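Plateau de service

Le plateau de service est un support plat à rebord, destiné à porter plusieurs objets à la fois. On le rencontre dans la restauration collective, à l'hôpital, à l'école et dans les ménages. Le mot désigne aussi, par extension, le repas qui y est servi.

Histoire

Les plateaux domestiques furent longtemps en bois ou en métal. Le bois verni craignait l'eau chaude, le métal se cabossait et faisait du bruit. Le plastique moulé s'est imposé avec les cantines en libre-service. À Staltemar, l'atelier Ritcombe livra une première série de 400 plateaux à la cantine municipale – tous de la même couleur, pour éviter les disputes entre écoliers.

Forme et surface

Le modèle courant est rectangulaire. Le rebord retient les liquides renversés et raidit l'ensemble. Le fond est souvent grainé, ce qui limite le glissement de la vaisselle. 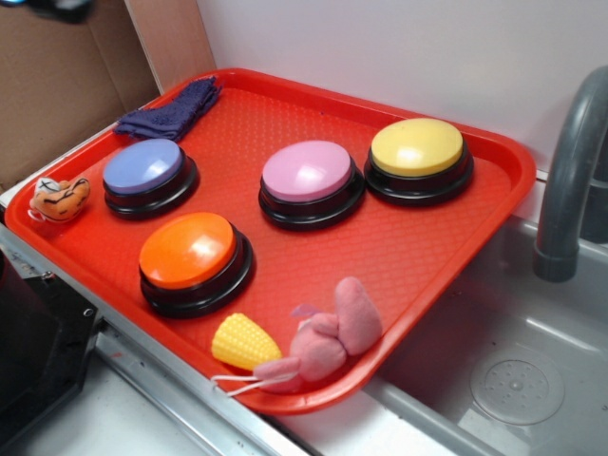
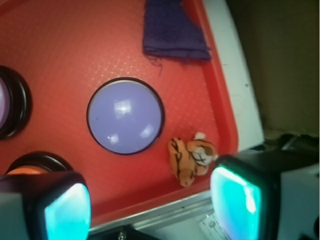
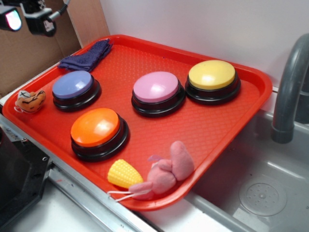
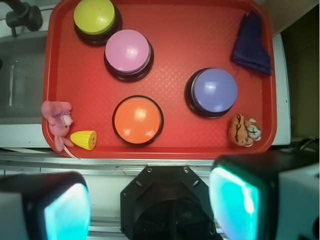
Plateaux rouges à fond texturé, garnis de boutons-poussoirs ronds de couleur.

Les angles arrondis facilitent le lavage et l'empilage. Certains fabricants ajoutent sous le fond de petits ergots d'écartement, afin que l'air circule entre les pièces au séchage.

Entretien

Le lavage se fait en machine ou à la main, sans poudre abrasive. Un fond rayé retient les graisses et se tache plus vite. Dans son étude sur les cantines de Staltemar, Shahla Sharifi relève que les plateaux sont surtout réformés pour des fentes au rebord – rarement pour l'usure du fond.

Collections

Le fonds Sutanto conserve 3 390 plateaux, dont une partie provient de compagnies ferroviaires. Son catalogue a été établi par Annelies Sutter.

Voir aussi : Vaisselle, Restauration collective, Desserte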